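### 4.3 Setting up a bench for shared use

This section applies to all height-adjustable benches supplied by Peeters to the Trurkent site. Read section 4.1 before you start. Two people are needed for steps 1 to 4.

1. Check that the floor is level and swept clean.
2. Place the bench with at least 800 mm of clear space on every side that people will use.
3. Turn each foot by hand until it touches the floor, then tighten the lock nut with the spanner provided.
4. Press down on each corner in turn. If the bench rocks, loosen the lock nut and repeat step 3.

**Caution:** Do not drag a bench. Lift it at both ends or use the low trolley kept in the goods bay.

The working surface may be set at any height up to 1,000 mm. Where several people share a bench, agree one height and write it on the bench card. The height must not be changed while anything is standing on the surface. 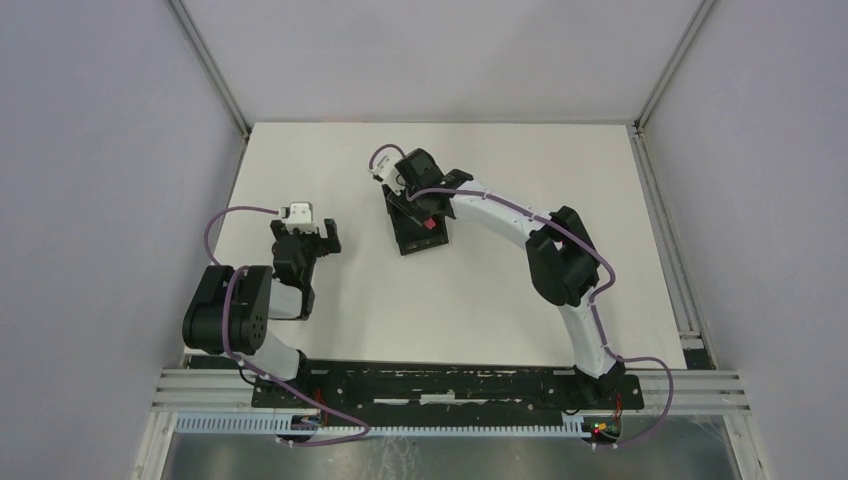 5. Connect the bench lead to the nearest wall socket. Extension leads are not allowed – ask for a socket to be fitted if the lead does not reach.
6. Complete form 604 and attach the lower half to the bench card.
7. Send the upper half to Kofi Kyei at the site office before 4 pm.

**Note:** Form 604 replaces the yellow card used until September. Yellow cards already on benches remain valid until the next yearly check.

#### 4.3.1 Cleaning

Wipe the surface with a damp cloth and mild soap at the end of each day. Bleach and scouring pads will mark it. Spills should be dealt with at once, and any that reach the sockets must be reported – see section 7.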